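Section 4. Sorting small items from a desk into drawers and boxes

4.1 Scope

This section covers the sorting of small loose items on a table top, using the Lerkia three-drawer desktop organiser together with one lidded file storage box and open cartons. It applies to the Studley and Totcombe room layouts. Assembly of the organiser is covered in Section 2 and labelling stock in Section 6.

Text revised July 6, 2025. Step 9 of 4.4 and the whole of 4.6 are new.

4.2 Terms used

Organiser: the three-drawer unit. Drawers are referred to as top, middle and bottom.

File box: the lidded cardboard box used for papers and flat items.

Open carton: any corrugated box used with its flaps up during sorting.

Tray box: a shallow or small carton without a lid, used for items that have not yet been given a place.

Holding cup: a plain cup used for pens, brushes and other long items that do not lie flat in a drawer.

4.3 Before starting

1. Clear the table and wipe it with a dry cloth. If a damp cloth is needed, let the surface dry fully before any cardboard is placed on it.

2. Check that the table does not rock. Adjust the feet or place a pad under the short leg.

3. Place the organiser near the middle of the table with the drawer fronts facing the person sorting. Leave enough space in front for each drawer to be pulled fully open.

4. Place the file box to the left of the organiser. The lid must be able to lift clear without touching the organiser.

5. Stand the open carton behind the organiser, towards the far edge, with all four flaps raised. Do not let the base of the carton overhang the table.

6. Place the tray box at the near right.

7. Place the holding cup where it can be reached without leaning over an open drawer.

Note: For left-handed use, exchange the positions of the file box and the tray box. The organiser and the open carton stay where they are.

CAUTION: The organiser is light. With the top drawer fully open and loaded, it can tip forward. Open one drawer at a time.

4.4 Sorting procedure

1. Put all loose items into the tray box. Do not sort at this stage.

2. Take items from the tray box one at a time.

3. Place items used every day in the top drawer. Typical contents are clips, erasers, adhesive notes and keys.

4. Place items used every week in the middle drawer. Typical contents are spare leads, tape, staples and batteries in their packaging.

5. Place items used less often in the bottom drawer. Heavier items also go here, whatever their frequency of use.

6. Place papers, folders and flat envelopes in the file box. Stand them on edge, facing the front.

7. Place long items in the holding cup, points downwards.

8. Place anything too large for a drawer in the open carton.

9. Items that cannot be assigned may rest on the lid of the file box until the tray box is empty. Remove them before the lid is next lifted.

10. When the tray box is empty, return to the items set aside in step 9. Assign each one to a drawer, to the open carton or to waste.

11. Close all drawers. Check that no item stands above the rim of its drawer. A drawer that meets resistance must be reopened and rearranged. Do not force it.

Note: The drawers have a round finger hole in place of a handle. Very small items such as pins can fall out through the hole. Keep these in a lidded tin inside the drawer.

CAUTION: Do not store blades in any drawer without a sheath or cap. Loose batteries must not be kept with keys, clips or other metal items.

4.5 Loading limits

The depth of contents in a drawer should be no more than 40 mm. Above this, items catch on the drawer or frame above.

The file box is lifted by the handle cut-outs, and these are the first part to fail. If the card around a cut-out has creased or begun to tear, support the box from beneath and transfer the contents to a new one. Do not repair a cut-out with tape.

Do not stack one file box on another while sorting. Light items may be placed on the lid for short periods as described in 4.4, step 9. The lid is not a shelf.

Open cartons should be filled to a level that allows the flaps to fold flat. Where a carton has been used before, check the base seam and re-tape it if the tape has lifted at either end.

4.6 Closing and moving the open carton

1. Draw the carton away from the far edge of the table.

2. Fill any gaps at the sides with crumpled paper.

3. Fold in the short flaps, then the long flaps.

4. Run one strip of tape along the centre seam, continuing down each end by the width of a hand.

5. Write the contents and the room on a side panel. If there is printing on the panel, use a plain part of it or cover the printing with a label.

6. Lift from the base with both hands. Do not lift by the flaps.

At Studley, closed cartons go to the shelving marked 102. At Totcombe they go to store room 239. Cartons left on tables at either site are treated as still in use and will not be collected.

4.7 Routine checks

Empty and wipe each drawer in May. Warm water with a small amount of washing-up liquid is enough. Dry the drawers before refitting them and refit them in the same order. Drawers that have been in use for some time can wear to their own position and may bind if exchanged.

Replacement drawers are ordered singly from Nigatu. State the position of the drawer when ordering.

4.8 Faults

Drawer does not close fully: an item has dropped behind the drawer. Remove the drawer completely, clear the space behind it and refit.

Drawer tilts when open: it has been pulled past its stop. Push it back level, supporting the front edge from below.

Organiser slides on the table: fit the four adhesive pads supplied. Clean the underside before fitting.

Flaps of open carton fall inwards: fold each flap firmly outwards along its crease, or hold opposite flaps back with a clip.

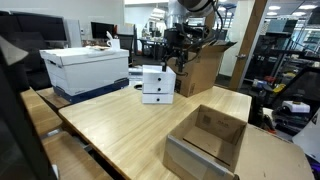

Can the organiser be placed on top of the file box to save table space?

The organiser should stand directly on the table. A cardboard lid gives under the weight of full drawers, the unit then leans and the drawers bind, and the file box cannot be opened without moving everything above it. If space is short, move the file box to the floor beside the table and keep the organiser where it is.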